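# Visit to the Garside cleaning works at Jiludgate

I went to Jiludgate in March, with a group from our own company, Plukwood. We run cleaning for schools and offices, and our management wants to know if robots can take a part of this work.
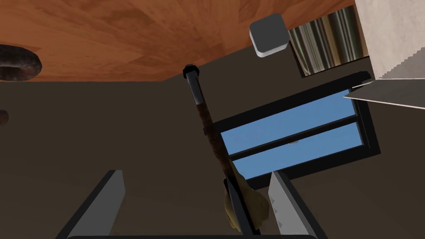 The bus left us at the wrong gate, so we walked fifteen minutes along the canal before we found the reception. Garside is a contract cleaning company, and the Jiludgate site is where they train new people and also where they prepare robots for the work. I expected a big hall with machines. The first room was a normal office with nine desks, and most of the robot work is done there on computers.

## Practice in simulation

The team leader explained that before a robot touches a real broom it has to practice with a simulated one. The rooms in the simulation are made of simple parts: walls, windows, furniture, curtains. They are not copies of customer buildings. The two gripper fingers are in view from the robot's own side, and the people on the desks watch how the fingers come to the object. A broom is a difficult object for them. It is long and thin, the weight is at one end, and the handle can meet a table or a shelf when the robot turns.

In the month before our visit they had made 3,158 attempts with brooms of different kinds. Of these, 2,906 were checked by a person. I asked what happened with the others, and the answer was that they are waiting, because one checker was on leave. I liked this answer. In many presentations the numbers are always complete.

The software for planning the rooms is called Mekeck. I did not understand all of it, but a user can change the floor, the light and the furniture in a short time. Sometimes the result looks strange, with a small thing hanging in the air or a wall with a broken edge. The checkers write a note for each such case and decide if the attempt can still be used.

## Who does this work

For me this was the most interesting part. Four of the checkers were cleaners before. One woman told us that she cleaned a hospital at night for eleven years, and now she works from eight until four and sleeps at the same time as her children. She said also that her back is better and her eyes are worse. She misses walking. In the office there is a rule now to stand up every hour, but she told us that it is not kept very well.

Her knowledge is useful there. An engineer had wanted the robot to take the broom always at the middle of the handle. She showed him that a cleaner changes the hands many times: low for a corner, high for a long corridor. After this they added more positions for the grip. She received the same pay as before for the first half year, and then it was raised. I write this because people at home will ask me.

Not everybody wanted to move to the desk. Two cleaners tried it and went back to the buildings. They said the screen made the day too long.

## The training floor

After coffee we went down to the real floor, which has 1,320 square meters and is divided into a school corridor, a small kitchen, toilets and an open office. Garside has 2 robots there. On the day of our visit one was in service and the other was charging, so we saw only a short demonstration in the corridor. The robot swept a straight line of paper pieces toward a wall. It was slow. A trainee cleaner stood next to it with a dustpan and waited, and I think she could have finished the corridor in the same time.

The trainer did not hide this. The plan is that the robot works in long corridors in the evening, and the person does the rooms, the stairs and everything where something is standing in the way. He thinks the first change for the staff will be in the order of the work. Today a team of three goes through a building together. With a robot, one person has to stay near it on the same floor, and this can be lonely. They have not found a good solution for it.

## What I asked and what I noted

- **Does the cleaner or the robot choose the tool?** The cleaner puts it ready. The robot takes what it finds in the holder.
- **Who stops it?** Every person on the floor, with a red button on the belt.
- **Who is responsible when something is broken?** The company. It is written in the contract with the customer, but I could not see the text.
- **Are there fewer jobs?** No one was dismissed until now. Three places were not filled again when people retired.

The last point was discussed a lot on the bus home. Some colleagues found it fair, and others said that it is the same thing, only slower. Our shop steward will write to Garside and ask for the agreement with their staff. The next visit is planned for the evening shift, so that we can speak with the people who walk with the robot in a real school.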